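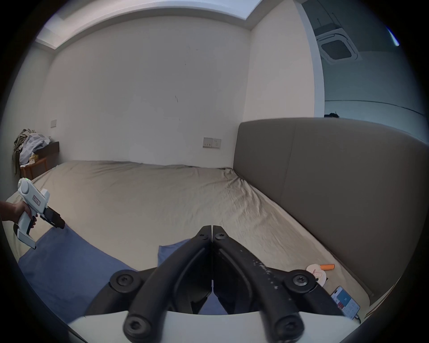 Upstairs bedroom, over the foot of the bed

Thread: Glazing over acrylic, how long do you wait?

marlowpaints
16 July 2021
Hi everyone, I hope you're all keeping well and getting some painting time in. I've been working on a big seascape with an acrylic underpainting and I want to put oil glazes over the top. I used the Lokia heavy body paints for the first time (lovely buttery stuff, I went through two tubes of white in a week!) and now I'm nervous about going too soon. The thick parts feel dry to the touch but a little cool. How long would you give it?

tessa_k
Oh, I love a seascape! I took a workshop with Takumi Kikuchi back in May and he had us wait three full days, longer if there was any knife work. Cool to the touch means there's still water in there, so I'd leave it be and start something small in the meantime - that's what I always do and it's why I have 65 unfinished studies.

oldbrushgeorge
Three days is more than you need, with all respect to Tessa and her teacher. I've been putting oil over acrylic since 2000 and I usually go the next morning. Thin layers, mind you. What matters far more is the surface. If you used a gloss medium underneath, the oil has nothing to grab.

tessa_k
George, I do see what you mean about thin layers, but she said heavy body and thick parts! I wouldn't risk a big canvas on one night. We'll have to agree to differ, as we did about varnish.

marlowpaints
No gloss medium, just water and a bit of the Vinus matte gel in the foam. The canvas is a Vermeulen and it cost me 80 dollars, so I'm leaning toward Tessa's way, sorry George!

oldbrushgeorge
No offense taken, it's your canvas. Do try a test strip on a scrap first.

pilar.d
Jumping in to say matte gel can go on looking cloudy for a good while where it's thick, and I'd wait until it's clear before glazing. Which blue are you using? I've had good luck with the Lellano ultramarine and a touch of burnt sienna for the deep water.

marlowpaints
Thank you Pilar, the foam is still cloudy on the left side, so I'll wait. And it's ultramarine, yes, but I hadn't thought of the sienna. I'll mix some up tonight.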